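Post 1 of 8
Arnex has published the third revision of its practice notes for hand-held gripper work with household textiles. The notes apply to all home sessions from August. This thread sets out the points operators have asked us to clarify.

Post 2 of 8
Lay the garment flat before the first grasp. Jaws stay open over the fabric until the operator has chosen a contact point. A pocket edge or a seam is a fair choice; a sewn label is not. 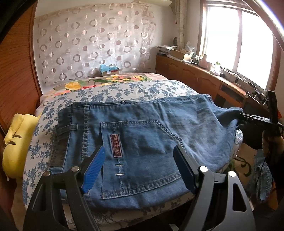

Arnex Textile Handling Standards Unit

Post 3 of 8
Finger pads are to be checked before each session and again after every 100 grasps. Replace pads in pairs. Record the change in the Skulura log with the operator's initials.

Post 4 of 8
Sessions take place in people's homes. Operators work around the furniture and belongings as they find them. Nothing on a shelf, sill or cabinet is to be moved without the householder's consent, and bedding stays on the bed unless the householder offers to remove it.

Post 5 of 8
Where 2 grippers are used on one garment, hold it at separate points and raise both ends together. Denim is heavy for its size — do not try to correct a sagging edge by pulling harder on the waistband. Lower the garment and grasp again.
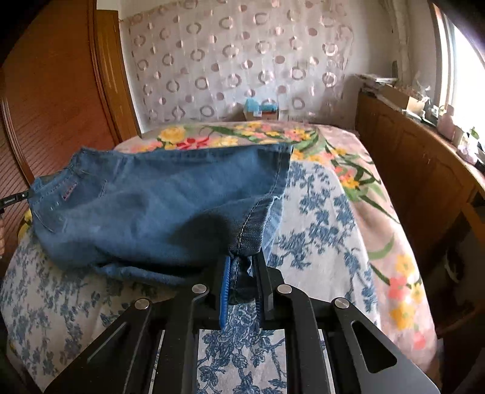 Section 3: Records and labelling

Post 6 of 8
Each garment is logged by type, colour and fabric. Shorts and trousers are separate types and must not be merged under "pants". Our review of 1289 entries from the Bukik and Harahap programs found this to be the most common labelling error. Corrected entries keep their original number.

Post 7 of 8
A failed grasp is a valid record. Operators should log it as it happened and carry on with the session. Deleting failed attempts is a breach of the notes and will be raised with the site lead.

Post 8 of 8
Questions on the revision should go to Periklis Gkikas, who is coordinating replies for the unit. Comments on the pad inspection interval are especially welcome and will be considered at the next review. The previous revision is withdrawn and printed copies should be recycled.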